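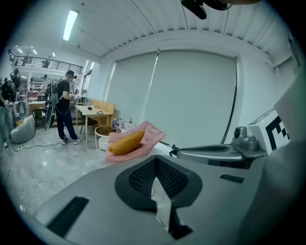 Wing-yan Hung wrote in to say that two colors are plenty for any room, and that if I hadn't complained about beige all through September she would never have brought up pink and orange in the first place.

Fair enough, I did complain. I still don't believe a cushion fixes a room. The reading corner has white walls, gray blinds and a shiny tile floor, and the theory going around this newsletter is that one big pink floor cushion and one mustard-orange pillow will make people want to sit there. I have heard the same theory about rugs, lamps and a fern.

So I went and had a look, in socks, at four in the afternoon when the overhead lights were doing their usual thing to the floor. The pink one is quilted and thick, with puffy edges, and it does soften all that marble-look gray. I'll give it that much. The smaller one on top is where I have doubts. Put it square in the middle and the whole arrangement looks like a store display. Let it slide toward a corner and it looks like somebody lives there, but then half of it hangs over the front and ends up on the tile the first time anyone turns around.

Irfan Bangash says to stop fussing and buy a second pillow. The Plirkari catalog would be delighted to help him. Its floor cushion page lists 379 of them, every one described as "inviting," and the pink I wanted to compare ours with is called Clunis on one page and Gill on the next. I couldn't find a difference between the two apart from the name. Maybe there's one in the stitching. I asked and got a coupon.

My other question is washing. A mat that thick doesn't go in a home machine, whatever the tag says, and a pale pink on a floor where people walk will need it before winter. Kai-wen Yen swears by a damp cloth and patience. I've tried the damp cloth at home on a chair seat. I got a clean circle with a ring around it, so now I have a chair with a ring.

What would change my mind: if people are still sitting on it at the end of October, without being asked to for a newsletter, I'll say so in this column. Fung-ping Tai has already bet me a lunch at Grovthorpe that I'll be the one sitting on it. We'll see. The soup there isn't cheap.

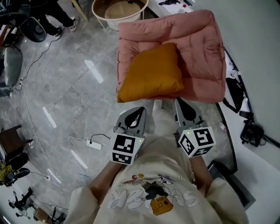
Notes for next month

Send your own floor seating opinions, 200 words at most, and please say how long you've had the thing. Three weeks doesn't count as a review. Chak-lun Kwok is collecting washing methods that worked more than once.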